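Häufige Fragen zur Aufnahme von Beispielen mit Handgreifern
Projekt Katona, Fragen und Antworten für neue Mitarbeitende und Partner

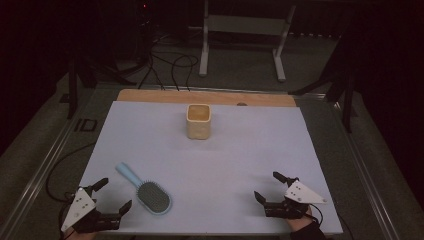

Huso, 2020-06-09

Auf dieser Seite sammeln wir die Fragen, die uns am meisten gestellt werden. Die Antworten haben Emiko Aoki und Stavros Matić geschrieben. Wenn eine Antwort nicht klar ist, schreiben Sie bitte an die Aufnahmeleitung, wir verbessern den Text dann.

Allgemeines

Was wird in Katona aufgenommen?
Wir nehmen kurze Handlungen mit Gegenständen aus dem Haushalt auf. Eine Person führt zwei Handgreifer, einen links und einen rechts, und macht damit eine einfache Aufgabe auf dem Tisch. Typisch ist zum Beispiel: eine Haarbürste mit dem Griff voran in einen Becher stellen. Aus vielen solchen Beispielen lernt das System später, welche Bewegung zu welcher Anordnung der Gegenstände passt.

Warum wird nicht direkt mit dem Roboterarm aufgenommen?
Wir haben es in der ersten Phase mit Fernsteuerung versucht. Das geht, aber es ist langsam, und man wird davon müde. Mit den Handgreifern arbeitet eine geübte Person fast in normalem Tempo. Der Arm wird erst bei der Prüfung des gelernten Modells gebraucht.

Muss ich programmieren können?
Nein. Für die Aufnahme brauchen Sie ruhige Hände und Geduld. Die Software Giketti wird mit zwei Tasten bedient, Start und Stopp. Alles Weitere macht die Schicht für die Datenprüfung.

Wer hat das Verfahren geschrieben?
Die erste Fassung ist von Yoshinori Maruyama. Die Regeln für die Haushaltsgegenstände hat Aoi Nagano ergänzt.

Vor der Aufnahme

Wie soll der Tisch vorbereitet sein?
Auf dem Tisch liegt die helle Platte, und auf der Platte stehen nur die Gegenstände der Aufgabe. Stifte, Telefone und Zettel bitte vorher wegnehmen. Ein vergessener Stift ist kein Drama, aber das Modell kann lernen, dass der Stift zur Aufgabe gehört, und dann müssen wir die Aufnahmen aussortieren.

Darf ich die Gegenstände immer an die gleiche Stelle legen?
Bitte nicht. Das ist der häufigste Fehler von neuen Personen, und man merkt ihn selbst nicht. Drehen Sie die Bürste nach jedem Durchgang anders, einmal schräg, einmal quer, einmal mit dem Kopf zu Ihnen. Auch der Becher soll wandern, mal nach hinten, mal mehr zum Rand. Giketti zeigt auf Wunsch eine zufällige Startanordnung an. Sie müssen diese nicht auf den Zentimeter treffen.

Was sind die weißen Dreiecke auf den Greifern?
Auf jedem Greifer sitzt eine dreieckige Platte mit schwarzen Punkten. In unserem Aufbau wird aus diesen Punkten die Lage des Greifers im Raum berechnet. Halten Sie deshalb den Ärmel und die andere Hand von der Platte weg. Bitte die Punkte auch nicht mit den Fingern berühren, Fett auf der Oberfläche macht die Erkennung schlechter. Zum Reinigen nehmen Sie das trockene Tuch aus der Schublade, keinen Alkohol.

Wie halte ich die Greifer richtig?
Von unten, mit lockerem Handgelenk. Die schwarzen Finger zeigen nach vorne, und am Anfang sind sie offen. Wer zu fest drückt, bekommt nach einer halben Stunde Zittern in die Aufnahme. Linkshänder dürfen die Aufgabe mit links ausführen, das ist sogar erwünscht. Tragen Sie es nur bitte im Protokoll ein.

Wohin mit den Kabeln?
Die Kabel der Greifer führen Sie seitlich vom Tisch weg. Sie sollen nicht über die Arbeitsfläche gehen und nicht gespannt sein. Auf dem Boden hinter dem Tisch liegen weitere Kabel, dort bitte nicht durchlaufen. Der Weg geht immer vorne herum.

Während der Aufnahme

Wie lang ist ein Durchgang?
Er soll nicht länger als 20 Sekunden dauern. Die Aufgabe mit Bürste und Becher braucht meistens 11 oder 12. Wenn Sie merken, dass es länger wird, brechen Sie ab und beginnen neu. Lange Durchgänge enthalten fast immer Zögern, und das Zögern lernt das Modell mit.

Soll ich möglichst schnell arbeiten?
Nein, gleichmäßig. Stellen Sie sich vor, Sie zeigen es einem Kind, das zuschaut. Vor dem Greifen dürfen Sie kurz bremsen, aber nicht stehen bleiben.

Ich habe die Bürste fallen lassen. Ist die Aufnahme verloren?
Das kommt darauf an. Fällt sie auf die Platte und Sie können sie gleich wieder greifen, machen Sie weiter und beenden Sie die Aufgabe normal. Solche Korrekturen sind für uns wertvoll, das Modell sieht dann auch, wie man einen Fehler behebt. Markieren Sie den Durchgang nach dem Stopp mit "Korrektur". Fällt sie vom Tisch, stoppen Sie und markieren mit "verworfen".

Darf man einen Fehler mit Absicht machen?
Nur in den Sitzungen, wo es im Plan steht. Ein gespielter Fehler sieht anders aus als ein echter, und wir möchten diese zwei Arten nicht mischen.

Welche Hand macht was?
Das steht auf der Aufgabenkarte. Bei der Bürste greift die eine Hand, und die andere hält den Becher, damit er nicht kippt. Wenn eine Hand gerade nichts zu tun hat, bleibt sie ruhig vor dem Tischrand und nahe an der Platte. Legen Sie den Greifer nicht ab, solange die Aufnahme läuft.

Muss der Raum dunkel sein?
Der Hintergrund soll dunkler sein als der Tisch, aber ganz dunkel muss es nicht sein. Wichtiger ist, dass sich das Licht in einer Sitzung nicht ändert. Für wechselndes Licht haben wir eigene Sitzungen, die Itsuki Amano plant.

Darf ich während der Aufnahme sprechen?
Ja, es wird kein Ton aufgenommen. Bitte drehen Sie dabei nur den Kopf nicht weg. Den Blick lassen Sie auf den Gegenständen.

Nach der Aufnahme

Was passiert mit den Daten?
Giketti legt jeden Durchgang in einem eigenen Ordner ab: die Bilder, die Lage der zwei Greifer und die Öffnung der Finger. Danach kommt der Ordner auf den Server Zinside und wird von einer zweiten Person angeschaut. Sie kontrolliert, ob Anfang und Ende stimmen und ob die Punkte der Platten durchgehend erkannt wurden.

Warum wurde mein Durchgang abgelehnt, obwohl die Aufgabe gelungen ist?
Meistens war eine der Platten zu lange verdeckt, oder die Aufnahme begann erst, als der Greifer schon am Gegenstand war. Der Grund steht immer im Feld "Bemerkung". Ein abgelehnter Durchgang ist keine Bewertung Ihrer Person. Wenn Sie mit der Entscheidung nicht einverstanden sind, können Sie eine zweite Prüfung verlangen.

Sind Personen auf den Bildern erkennbar?
Zu sehen sind in der Regel nur die Hände und die Ärmel. Tragen Sie bitte keine Namensschilder am Handgelenk, und nehmen Sie auffälligen Schmuck ab. Sollte doch einmal ein Gesicht im Bild sein, wird der ganze Durchgang gelöscht.

Kann ich meine Aufnahmen später zurückziehen?
Ja, bis zu dem Tag, an dem der Datensatz geschlossen wird. Für die laufende Runde ist das Ende Dezember. Eine kurze Nachricht mit Ihrer Sitzungsnummer genügt, einen Grund müssen Sie nicht nennen.

Technische Probleme

Die Lage eines Greifers springt in der Anzeige. Was tun?
Zuerst prüfen, ob etwas die Punkte verdeckt. Dann den Greifer ruhig über die Mitte der Platte halten und warten, bis die Anzeige grün wird. Springt sie weiter, beenden Sie die Sitzung und kalibrieren neu. Bitte nicht am Stativ drehen, auch nicht ein wenig.

Die Finger schließen nicht ganz.
Schauen Sie, ob Haare oder Fasern im Gelenk sind, bei der Bürste kommt das vor. Hilft das Reinigen nicht, geben Sie den Greifer mit einem Zettel in die Werkstatt und nehmen Sie den Ersatz aus dem Schrank. Die Nummer des neuen Greifers muss ins Protokoll, weil jeder Greifer seine eigene Kalibrierung hat.

Ich bin gegen den Tisch gestoßen.
Stoppen Sie und machen Sie den Kontrollpunkt-Test aus dem Menü. Ist er in Ordnung, geht es ohne neue Kalibrierung weiter. Den Durchgang, in dem es passiert ist, verwerfen Sie bitte auf jeden Fall.

Wo kann ich neue Gegenstände vorschlagen?
In der Liste "Vorschläge" auf Zinside. Geeignet ist, was nicht zerbricht und zwischen die Finger des Greifers passt. Sehr glänzende oder durchsichtige Sachen nehmen wir in dieser Runde noch nicht auf.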